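How Does News Travel? News Agencies for Young Readers

By Farzana Mridha

Have you ever seen the same story in two different newspapers, with almost the same words? Maybe you thought that one newspaper copied from the other. Usually it did not. Both of them got the story from a news agency.

What is a news agency?

A news agency is a company or an office which collects news and sends it to newspapers, radio stations, TV channels and websites. You can think of a bakery that sells its bread to many shops. The shops put the bread on their own shelves, but the baking was done in one place.

A small newspaper cannot send a reporter to every country. It would cost too much money. So it pays the agency, and the agency has reporters in many cities. 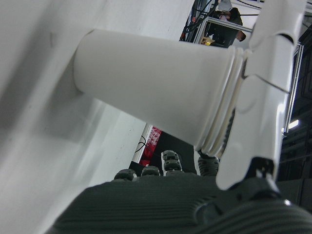 Some agencies belong to the newspapers that use them. Some are normal businesses. And some are owned by the state, this means the government of the country pays for them. When you read news from a state agency, it is good to remember who pays, and to look if other reporters tell the same story.

Who said it?

In the news you will often find words like "police said" or "the mayor said". Reporters write this so that you know where the information comes from. The person or paper which gives the information is called a source.

Sometimes the source does not want to give a name. Maybe he or she can lose a job for speaking. Then the reporter writes "a source who did not want to be named". A good reporter asks a second person before writing it.

Try it yourself

1. Take one news story, on paper or on a screen.
2. Look under the title for the name of an agency or a reporter.
3. Underline every place where it is written "said" or "told".

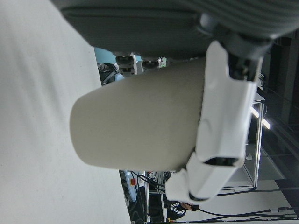 4. Compare with a friend who has the same story from another newspaper. My colleague Tineke Van Rooij did this with a class of 22 children, and they found 31 sources in one morning's newspapers.

Words to remember

Source: a person or a paper that gives information.
Byline: the line with the name of the writer.
Correction: a short text where the newspaper says it made a mistake and gives the right fact.

More for young readers
What does an editor do all day?
Why do countries have borders?
How a radio station works at night
What is a press conference?

Get our newsletter for kids and parents every month. Enter your email address to sign up. You can unsubscribe at any time.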